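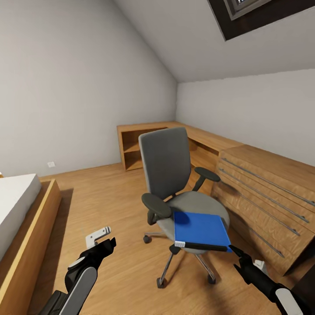 Gendard 1217 for Android, check before release to the store. Checked by Siu-ming Kwan, comments by Devendra Garg. The tester works through all points on one phone and one tablet, and keeps the signed pages of the older builds in a folder, so they do not mix with this one. A blue one like that on the seat of the office chair is fine, only it must have a label on the spine.

1. App asks for camera permission only when the user opens the recorder. OK.
Comment: The text in the permission window is still the old one. Please change.

2. Export of a 30 second clip with music. OK on phone, OK on tablet.

3. Export when storage is almost full. NOT OK.
Comment: The app closes without a message and the draft is lost. I repeated it with 1700 MB free and there it was good. Holger Sjöberg has the log.

4. Location data is removed from shared video. OK.

5. Flashing effects show the warning before preview. OK, but see comment.
Comment: For the effect "Bugti" the warning comes after the preview has started. This is too late for sensitive persons. Must be repaired before May.

6. Deleted drafts are gone also from the cache. Not checked.
Comment: Anwara Sheikh will do it with build 1038 next to it, for comparing.

Result: not released. Points 3 and 5 to be checked again, point 6 is open.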